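Workshop Tips: Comparing Two-Finger Grippers on a Bench Arm

We use cookies to remember your settings. By continuing to use this site you accept our cookie notice.

These tips are for anyone with a small arm on a bench and more than one gripper to choose from. They come from comparing two sets of fingers, the Warkus and the Skikura, on kitchen items: bowls, mugs, lids, spoons, a dish rack. The Vik controller was the same throughout. Both sets are parallel types with a comparable stroke. If yours are angular or three-jaw, the notes on mounting and logging still apply, but the ones on approach will not.

Mounting

Clean both faces of the flange before every swap. A single chip of swarf under the plate tilts the fingers enough to show up at the tips. Tighten the screws in a cross pattern, in two passes, and mark each head with a paint pen after the second pass. A broken paint line at the end of the day means the runs since the last check are suspect.

Enter the new payload mass and center of mass in the controller before you move the arm under hand guiding. With the wrong mass entered, the arm drifts up or sinks when the brakes release. The Warkus set weighs 283 grams with pads and the Skikura set 151 grams, and we forgot the change once. The arm sank onto a mug.

Redo the tool center point after each swap. Do not copy the old value and add the difference in finger length from the drawing. Touch off against a fixed pin from four directions and let the controller solve it.

Cables

Leave slack at the wrist, then turn the last joint to both ends of its travel by hand and watch where the cable goes. Tie it down on the link above the joint and again on the hand, with nothing tied between. Keep the stop button where you can hit it without leaning across the bench, and press it once at the start of each session to check that the arm does stop.

Choosing test objects

Use things with awkward shapes. A wooden block tells you the gripper closes, and little else. Thin rims are better. Wire goods are better still, as the fingers can slip between the wires and catch on the way out.

A bowl standing flat can be taken by the rim from straight above, and both sets did this well. Tip the bowl on its side in a holder and the rim faces a different way, so the wrist must turn to match. Most of the gap between our two sets came from this one task. The Skikura tips are narrower and fit beside a wire holder. The Warkus tips hit the wire unless the approach was shifted toward the open part of the rim.
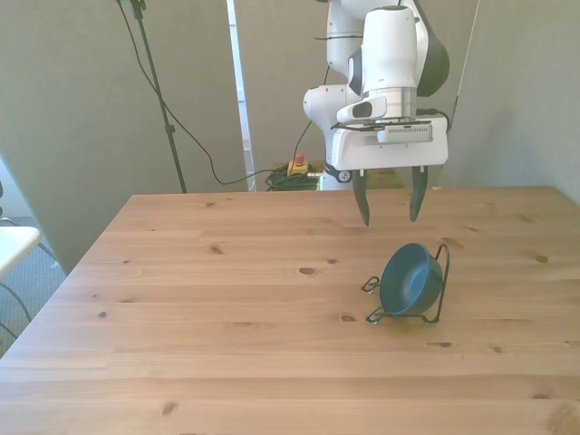
Set the pre-grasp point high enough that the open fingers clear the tallest part of the holder, then come in along the line of the rim. Slow down for the last part of the move. If the object shifts before the fingers close, the tool center point is usually off, and more grip force will not fix it. Lower the force until the object slips, then raise it one step and stay there for the whole comparison.

Pull out along the same line you came in on. A straight vertical lift drags the bowl against its holder and counts as a failed grasp in the log even when the grip was fine.

Running the comparison

Fix the number of tries before you start. Ours was 200 per finger set, split evenly over the objects, with the order shuffled. Alternate the sets by session so that pad wear and room light do not favor one of them. Wipe the pads with alcohol between sessions and let them dry fully.

Log four things for each try: object, pose, result, and reason for failure in one word. "Slip," "hit," "miss" and "stop" covered all of ours except 11, which went under "other" with a note. Write the reason down at the time. Sorting it out later from joint data is slow work.

Ferhat Öztürkmen at the Lasville shop suggested marking object positions with thin tape corners, and we have kept that. Use low-tack tape on bare wood. Pull it at the end of the week or it lifts the finish.

Pads

Soft pads hide bad alignment. Do the first session with bare fingers on objects you can afford to scratch, correct what needs correcting, and fit the pads afterward. Replace pads in pairs. A new pad facing a worn one moves the grip center toward the worn side, and the tool center point has to be taken again.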